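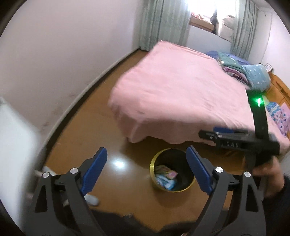

Figure 3. View from the camera on one hand-held gripper in a bedroom, with both of its blue pads in view and the second gripper at the right.

Miroslava Stasiv, Drundadon project, Umovthorpe
26 October 2021

We use cookies to improve your reading experience. Accept | Manage settings

4.2 Setting up and care of the hand-held grippers

The grippers were set up at the Umovthorpe workshop before they were taken into homes. Each pair was treated as one machine and kept together, with a shared log sheet. A gripper that needed repair was withdrawn along with its partner, and both were checked again before they went back into use.

The camera was fixed first. Its mount was tightened by hand and then with a small driver, and a test recording was made with the jaws fully open, half open and closed. The mount was accepted if both pads could be seen in all three positions. In Figure 3 the jaws are spread, and the pads stand on either side of the lower part of the circular view, the right one in front of a waste bin. The black corners lie outside the circle and were left out of all later measurements.

The jaws were then checked for play. Two round pivot screws can be seen on each jaw in Figure 3. Every screw was marked with a thin line of paint across its head and the arm beside it, so that any turning would show as a break in the line. Where a break was found, the screw was taken out, cleaned and refitted. Paint marks were renewed after each repair.

The ribbed pads needed the most care. Lint from bedding and clothing gathered between the ribs and made the grip less even. Pads were brushed after each visit and washed in warm water with mild soap every 3 visits. They were replaced after 500 closing movements or at the first sign of a split, whichever came sooner. In August, 16 pads were replaced under this rule.

The indicator light was checked at the start of each recording. The green light on the second gripper can be made out in Figure 3 although the device itself is blurred by motion. Operators were asked to hold both grippers still for seven seconds before beginning a task, which gave a steady passage against which the two recordings could be lined up.

Charging and storage followed the Lolis bench procedure. Grippers were stored with the jaws open, as closed storage had left flat areas on the ribs of an earlier set of pads. Faults reported during a visit were entered on the log sheet the same day, with the position of the fault given as left or right as seen from the camera. The effect of pad wear on the recordings is treated in Section 4.3.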